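Budget for a two-arm tabletop setup - what am I forgetting?
Posted in Equipment and Purchasing

vurn_lab
We have $2,237 left for the year and want to buy a pair of small robot arms for sorting kitchen items. Vurnstead quoted the arms and grippers only. The order has to go in by 25th October. What else needs to be in the budget?

plovham_tech
Spare cables and spare gripper motors. We bought none in September and lost 5 weeks waiting on one motor. I'd hold back 20 percent for that.

M2old
depends on the arms

benchside
Price the table before you price anything else. Ours cost more in rail and panels than we planned, and Sekiguchi charged us $100 just to cut the pieces. Ask for a drawing with both bases on it and check the reach on paper.

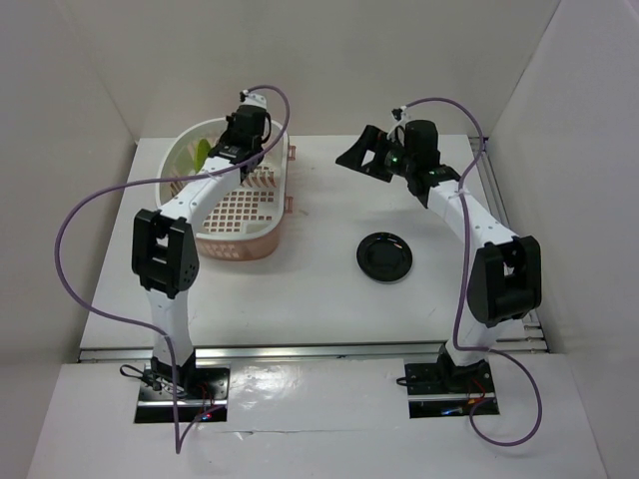
Cable length is the other line I would add. The quote usually covers a lead that reaches the base and not much more. You want enough slack for the arm to bend at the elbow and stretch to the back of the table, so allow for a loop like the purple one on the left arm, which swings wide over the table before it comes down past the base plate. Then buy clips. Things to pick up are cheap - a plastic basket and a plate will get you started, and you can leave the rest for next year.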